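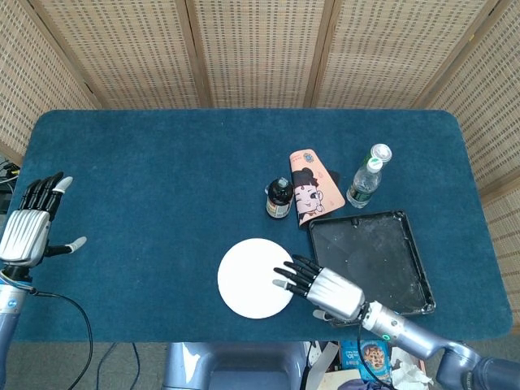 Good evening everyone, and thank you to Napaporn Yensuk for the invitation. My subject tonight is the table after guests go home, and how we decide what leaves it first. I run the share kitchen at Kada, and I teach this to new helpers every season. In my home, my mother took plates first, always. In our kitchen we do the opposite, and we start with whatever can roll or fall. On a table like this one the paper cup is already lying on its side next to the bottle, so the cup goes first, then the bottle, and the plate waits. The plate is flat and wide and it is not going anywhere.

(Pause. Ask who takes plates first at home. Usually it is most hands.)

**Why I care about the cloth**

The top of the table has a soft, felt-like cover. I like this kind of surface very much. It is quiet when you put down a plate, and the colour is restful with the bamboo screens behind. But it is a cover which remembers everything. Lemonade, soy sauce, candle wax. With a hard table you can be lazy until morning. With felt you have a few minutes.

So, our rule at Kada for soft tables:

- cups and glasses off first, one hand under if there is still liquid
- bottles next, cap checked before you lift
- plates after, carried level, never tipped to scrape at the table
- crumbs last, with a dry brush, toward you

Do not rub. Please say this two times, Nataša says I always speak too fast here. Do not rub! You press with a clean white cloth, lift, turn the cloth, press again.

**The story of October**

(Keep short. Four minutes maximum.)

Last October we had a dinner for 96 people in the hall at Prekari. Thanakorn Ongart cooked, and I was responsible for clearing. I was very proud of my plan. I gave every helper one table and a large tray, and I told them to fill the tray completely before they walk. You can guess. Full trays are heavy, people stack cups on top of plates, and the cups fall at the door. We washed the entrance mat three times.

After that I changed to small trays and one kind of thing on each tray. The walking is more, it is true. But at the sink it is much faster, for the sorting is already done. Montri Onsri was at the sink that night and also at the next dinner, and he asked me to never go back to the large trays.

(If Montri is in the room, let him say it himself. Note: Montri Onsri, not Montri Luangrath, who did the flowers. I mixed them up last time.)

**Paper or washable?**

Somebody will ask this, so better I take it before questions. I use both. For children I accept paper cups, the printed ones they enjoy, and it is one less thing to break. For plates I want real plates. We bought 100 from Cordeiro when the café there closed, and we have lost four. Paper plates bend under rice, and then you are cleaning felt again.

Bottles we keep if the cap closes well. Soak the label off in warm water with a spoon of baking soda, leave overnight, rinse. We use them for vinegar and for oil.

**Before questions**

- Clearing list is on the chair by the door, please take one
- Next practice evening is at Jiletti, 22 places, write your name with Napaporn
- Thank the kitchen for the tea

(If there is time left: show how to press the cloth. Bring a spare piece of felt and a little cold tea. Do not use the good table.)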